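How a Coffee Bean Gets to the Cup

Coffee comes from a plant. The plant is a small tree with shiny green leaves, and it grows in warm places where there is no frost. Its fruit is called a coffee cherry. Most cherries turn red when they are ripe. Inside each one there are usually 2 seeds, pressed together with their flat sides touching. Those seeds are what we call coffee beans. They are not really beans at all.

On the hills above the town of Verkine, picking starts in October. Pickers take the ripe cherries and leave the green ones for later. The fruit is taken off, and the seeds are dried in the sun. Dried seeds are pale green and smell a little like grass.

Next comes roasting. The seeds are heated in a big turning drum until they turn brown. They swell up, and they make a popping sound called the first crack. Heat also makes the smell that people know as coffee.

A roasted bean is hard. If you dropped whole beans into hot water, very little flavor would come out. Grinding breaks each bean into tiny pieces, so the water can reach much more of it.

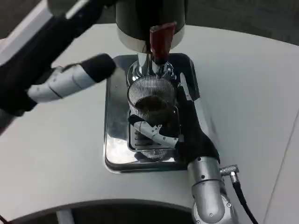
Different drinks need different sizes of grounds. Espresso is made quickly, with hot water pushed through under pressure, so its grounds are very fine. A French press lets the coffee sit in water for several minutes, and it uses large, rough pieces. Paper filter coffee is in between.

Water does the last job. It pulls flavor, color and oils out of the grounds. This is called extraction. If too little comes out, the drink tastes sour. If too much comes out, it tastes bitter.

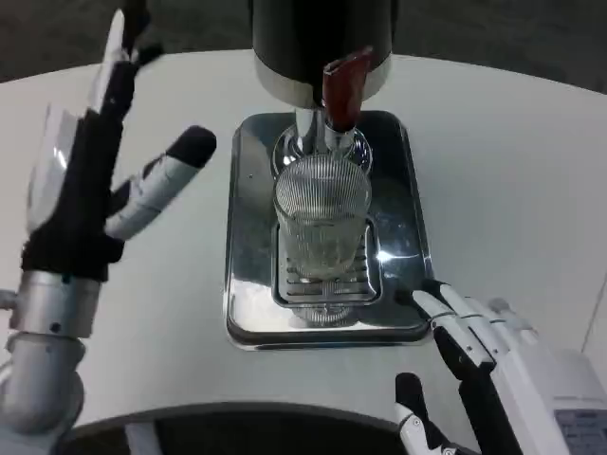
Why does coffee make people feel awake?

Coffee has a chemical in it called caffeine. It blocks the signals in the brain that tell you that you are tired. Tea and cola have caffeine too. Children's bodies are smaller than adults' bodies, so caffeine affects them more.

Words to know

Coffee cherry: the fruit of the coffee plant
Roasting: heating the seeds until they turn brown
Extraction: pulling flavor out of the grounds with water

Hartley Children's Pages, May 2024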